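Wuremcombe Film Board > General Discussion > Is the "best line" in Dristby even in the movie?

gatefold_77
Started this because I keep seeing the same quote from Dristby passed around: "You can't drown in a town that's already under." It's on every quote page, it's on shirts, my sister-in-law has it on a mug. I rewatched the movie Saturday night with captions on and I did not hear it. Not in the ferry scene, where all the quote pages put it, and not anywhere else. Am I losing it?

pellmell
You're losing it. It's in the ferry scene. The brother says it right before he throws the keys.

gatefold_77
He says "You can't drown here, it's already under." I played it back 3 times. No "town," and the rhythm is completely different. The mug version sounds like somebody cleaned it up.

oldreels
The quote pages all copy from each other. One person types it from memory, six sites lift it, and then it's "the quote." Half of them still have the mother's speech credited to the wrong character. I wouldn't trust those pages to get the title right.

pellmell
Or there are two cuts. Everybody forgets the festival version was longer.

oldreels
Everybody says the festival version was longer. I have yet to meet anyone who saw it and can tell me one scene that was in it.

tin_lantern
I saw it at the festival. There was more of the father in the boathouse. I don't remember the line one way or the other, sorry. It was years ago and I was in the second row with a sore neck.

oldreels
OK, I have now met one. Still doesn't get us the line.

Marrowbone
Isn't this just the Verkura disc vs. streaming? The Verkura release has its own subtitle track and it does NOT match the audio in a bunch of places. I always assumed they worked from the script.

gatefold_77
I watched the stream. Can you check the disc?

Marrowbone
Checked. Subtitles on the disc say "You can't drown in a town already under." No "that's." Audio is what you said, as far as I can tell through the wind noise. So that makes 3 versions now, and the mug is wrong under all of them.

pellmell
So the subtitle is the script and the actor changed it on the day. Which means the line was written that way and the quote pages are closer to what was intended. I'll take that as a win.

oldreels
That's a lot of weight to put on a subtitle track. Same disc has "barley" for "barely" in the kitchen scene. Was that intended too?

pellmell
A typo isn't the same as a whole different sentence and you know it.

fernhollow
Does it matter? Asking for real. People like the line. It gets the feeling of the movie across better than what he mumbles on the boat.

gatefold_77
It matters to me a little, because when I told my husband it was a great piece of writing I was talking about the mug. The one in the movie is fine. It's a tired guy saying a thing on a boat. I like it better now that I've heard it properly, but it isn't the line I've been praising for years.

oldreels
The other thing about the real one is that it answers her. She asks "is it deep here?" and he says "you can't drown here." Take it off the boat and "here" means nothing, so someone stuck a town in. That's what quote pages do -- they sand off whatever was attached.

Marrowbone
That's good. I hadn't noticed the "here" at all.

pellmell
Fine, but you're guessing about who put the town in. It's in the subtitles, so it didn't start with a quote page. Somebody at Verkura got it from somewhere.

oldreels
Or the subtitler had seen the quote pages. The disc came out well after the movie did.

pellmell
Oh come on.

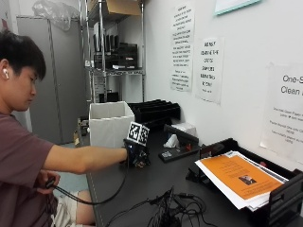

tin_lantern: what about the novel? Dristby was a book before it was a movie, and I'd look there before blaming a subtitler. The Onyshchenko Library edition has the ferry chapter near the end. I lent mine out so I can't look.

gatefold_77
I have that one! Give me a minute.

gatefold_77
Chapter 7. There's no line on the ferry at all, they cross without talking. But 2 pages later the narrator says the town "was already under, and had been since the spring." So there's your town, sort of.

pellmell
"Sort of" is doing a lot there. But I'll give up the win.

oldreels
I won't call it solved. We'd need the shooting script, and the one floating around online is a fan transcript with a cover page stuck on it.

Marrowbone
I'll email Verkura and ask what their subtitles were made from. Not expecting an answer, they still owe me a replacement for a cracked case.

fernhollow
Please post it if they do. I went and ordered the mug, by the way.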